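Field Technician Wanted: Keep Our Road Survey Rover Running (Evwood test lane) 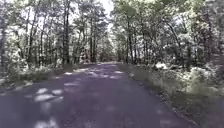
Posted by Costel Ardeleanu
Lead Technician, Outdoor Machines, Kurness
March 2021

We're hiring one person to look after one machine. It's a four-wheeled survey rover named Doherty, it drives narrow paved lanes through woodland and measures the surface as it goes, and I've been its only full-time mechanic for long enough that I'd love some company!

The lane at Evwood is where most of the job happens. It's a single strip of asphalt between the trees, with no center line and no edge lines, grass on one side and undergrowth and leaf litter on the other. On a bright day the sun comes through the canopy in patches, and that is a fine way to find out whether your exposure settings are any good. The pavement edge is a little crumbled in places too, so the rover has to know where the road stops without any paint to help it. I think it's a terrific place to work on a machine.

What you'd be doing

Mornings start in the shed. You check tire pressures, look over the wheel hubs and the steering linkage, clean the camera window, and run the calibration board past both cameras before anything rolls out. The battery pack gets swapped every 72 miles whether it complains or not (it's heavy, there's a hoist, please use the hoist).

Every 600 miles the drive belts come off and the front bearings get repacked. At 2,000 miles we strip the whole front end on the bench, and that takes two people most of a week. The next one is due in July and I would really like you to be there for it, because you learn more about Doherty in those few days than from any manual I could write. I have written one, by the way. It needs work, and fixing it is part of the job.

You'd also own the camera mast. The mount bolts creep with vibration and the calibration drifts, slowly at first and then all at once. We log the offset after each run, and you'd be the one deciding when to re-shim and when to leave it alone. If you enjoy chasing a small error through a stack of brackets, connectors and software settings, you'll have a great time with this.

The control cabinet comes from Cletik and is in good shape. The wiring loom behind it is mine and is in fair shape. I'm open to suggestions.

What we're looking for

You've kept some kind of moving machine alive: farm equipment, warehouse carts, wheelchairs, race karts, lab robots, all good. You can crimp a connector that stays crimped, read a wiring diagram, and use a torque wrench without being reminded. You write things down so the next person can follow them.

Some comfort with a Linux command line is needed, mostly for pulling logs and starting the calibration script. We can teach you the rest. A degree is welcome but not required. You'll need a driver's license, and you should be happy working outdoors in long pants and tick repellent.

Hours and pay

Full time, 900 a week before tax, with a paid trial week first. Tools and boots are provided, though plenty of people prefer their own boots. Early starts in summer, later ones in winter. There's no regular weekend work.

How to apply

Send a page or so about yourself to the Kurness front desk, marked "Evwood technician." Skip the formal cover letter. Tell me about something you repaired, what was wrong with it, and what you tried first that didn't work. Photos of the repair are very welcome, ugly ones included.

I read every application myself and I'll reply to each one. If we invite you out, plan on half a day: a walk down the lane, a look at the rover with its covers off, and an hour at the bench doing a real job from the list. Bring questions!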